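Paleogenomics Reading and Lab Group
Minutes of the January meeting

Start: 3:05 p.m. Quorum met. The minutes of the last meeting were accepted with one correction: the Darkport tooth samples were received in two boxes and not three.

1. Darkport tooth enamel
The second round of protein extraction is finished. Of the 40 teeth sent, 19 gave enough enamel protein to assign sex. The remainder will not be drilled again. The curators at Darkport have asked for the fragments back before the spring loan period ends, and the group agreed to return them in the original tubes, with the old labels left on.
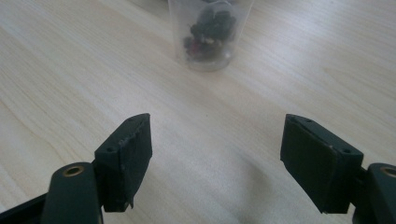

Page last changed: January, 4:40 p.m.

2. Pîrvu cave sediment
Core 5 has been split and logged. The lower half shows a break in the layers that was missed in the field notes, so the dates below it should be treated as open for now. The group discussed whether to sequence the lower half anyway. Agreed to run two test libraries first and decide at the next meeting.

There was a question about cave bear DNA swamping any human signal. The capture probes should deal with most of it - the Bokier samples had the same problem and gave usable reads in the end.

3. Bokier comparison set
The table of variant sites now has 622 rows. Several members had been working from an older copy. The older copy has been moved to the archive folder and should not be cited in drafts.

Discussion of the Neolithic dates was put off until the new calibration is in.

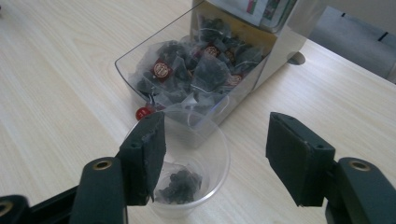 Tea table, meeting room

4. Cemus software
The new release of Cemus handles short reads better but changes the default damage filter. Results from the two versions cannot be compared directly. Agreed that the Bokier set stays on the old version until the paper is submitted, and that Pîrvu starts on the new one. Version numbers go in the methods section and in the header of each output file.

5. Clean room
Booking slots are still being left open after people finish. Please close the slot on the sheet when you leave. Shoe covers are low and have been reordered.

6. Other business
A request from a local high school for a talk on ancient teeth was accepted in principle. Date to be set by email.

Next meeting: February, same room, 3 p.m. Items for the agenda should be sent in a week ahead.

Meeting closed at 4:15 p.m.

Contact the group office | Copyright Paleogenomics Reading and Lab Group | Back to top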